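Week 2 handout, fault analysis unit. Read before the lab session. The Flurketik arm model and the Gustwood room are both on the course drive, along with the log file used below.

## 1. The fault

The task was a simple approach. The arm starts from its home pose, opens the gripper, moves to a pre-grasp pose above the target, and waits for a go signal from the planner. In the February test series this was run 300 times in simulation. In 63 of those runs the planner reported "pre-grasp reached" when the wrist was pointing well away from the target. No alarm was raised. The controller had met every tolerance it was given.

This kind of failure is called a silent fault. The system is in the wrong state and every status flag says it is in the right one. Silent faults matter more than loud ones in safety work, as a loud fault normally ends in a stop and a silent one ends in the next motion.

## 2. What the controller checked

The pre-grasp test, as written, had these conditions:

- fingertip position within tolerance of the commanded position
- joint speeds below the settling threshold
- gripper width at its commanded open value

Orientation was commanded but never tested. The original author, Henryk Ostrowski, had assumed the inverse kinematics solver would either return the full pose or return an error. For the solver in use at the time that was true. It was later swapped for Stiltus, which treats orientation as a soft goal when the position goal and the joint limits conflict. It returns its best compromise and a residual. The residual was written to the log and read by no other part of the code.

Note that no single component was broken. Stiltus behaved as documented. The fault sat in the interface, where one side promised less than the other side assumed.

## 3. Evidence from the wrist view

The wrist camera render was saved at the moment the flag was set. For a correct pre-grasp pose, the target should lie between the open fingers. The first thing to check is therefore whether the target is in the gap at all. 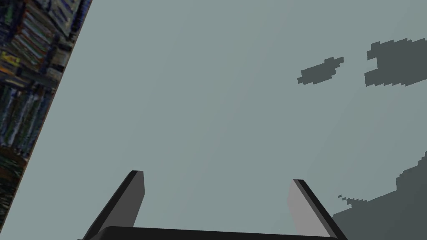
An empty gap is consistent with three causes: the target was never spawned, the target was moved, or the gripper is aimed elsewhere. The render alone does not separate them. It has to be read against the object list for the same time step, which for the failed runs gave the target at its spawn position. That removes the first two.

Two cautions on reading renders of this type.

1. Large plain surfaces give poor cues for direction. A wall, a floor and a ceiling can look much the same from a tilted wrist. Use the logged camera pose to decide which one you are looking at.
2. Shadow edges in a low-resolution shadow map come out stepped and may carry stray pixels. Treat them as a rendering effect until shown otherwise. In an early review, Bayu Nasution spent most of a day chasing a suspected collision mesh error that was a shadow artefact.

## 4. Why the existing tests missed it

The regression suite (Cao) contained 76 cases. All of them used targets near the centre of the workspace, where the position and orientation goals do not conflict. The soft goal was always met in full, so the two solvers gave matching results and the swap was approved.

The failed runs had targets close to the joint limit of the wrist. Coverage by number of cases was good. Coverage by region of the joint space was poor — and the second measure was not reported.

## 5. Correction

The following changes were made, in this order:

- The solver residual is now a required input to the pre-grasp test. A missing residual counts as a failure.
- Wrist orientation is measured from the joint encoders and compared with the commanded value.
- If either check fails, the arm holds position and the planner is sent a fault code. It does not retry on its own.
- Cao was extended with cases at each joint limit.

The hold was chosen over a return to home. With the wrist orientation in doubt, the path home has not been checked for clearance, and an unplanned motion is the greater hazard.

## 6. Questions for the lab

a) Find one other flag in the controller source that is set without testing everything it claims. Write down the claim and the test side by side.

b) The orientation check uses the encoders. Describe an encoder fault that would pass both new checks. What independent signal would catch it?

c) On a physical arm, a hold under power carries its own risks. List the conditions under which you would cut power instead, and state what happens to a held load.

Answers to (a) and (b) go in the lab book. Part (c) will be discussed in the session, so bring notes.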